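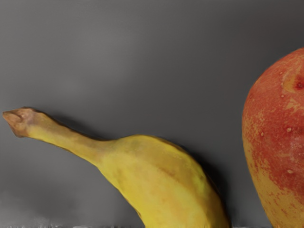 Vol. 2, No. 3, page 3

Piltum Market Prices: README

Piltum is a table of retail fruit prices, written down by hand at the stalls of the Yousafzai market. It has 1082 rows, one row for each price. Rafia Janjua collected the prices and Arsalan Siddiqui typed them in and checked them against the notebooks.

Files

prices.csv - the main table
stalls.csv - stall codes and the side of the market where each stall stands
notes.txt - remarks from the notebooks, not edited

Columns in prices.csv

month: name of the month only
stall: code, see stalls.csv
fruit: common name in lower case
unit: kilo, dozen or piece
price: as asked by the seller, before any bargaining

Please be careful with the unit column. Bananas are sold by the dozen at most stalls, but two stalls changed to the kilo in April. We did not convert these prices, so they should not be averaged together.

Missing values are left blank. A zero is always a mistake, please tell us if you find one.

Changes from the last number

Stall codes from the Dralleo side were corrected. The spelling "bannana" was replaced everywhere. Mango prices for April were added - they were in a separate notebook and arrived late.

Use

The table is free for teaching and study. If you print it, please name Piltum and the volume number. Corrections go to Arsalan Siddiqui at the Flindetitz reading room, mornings until 11.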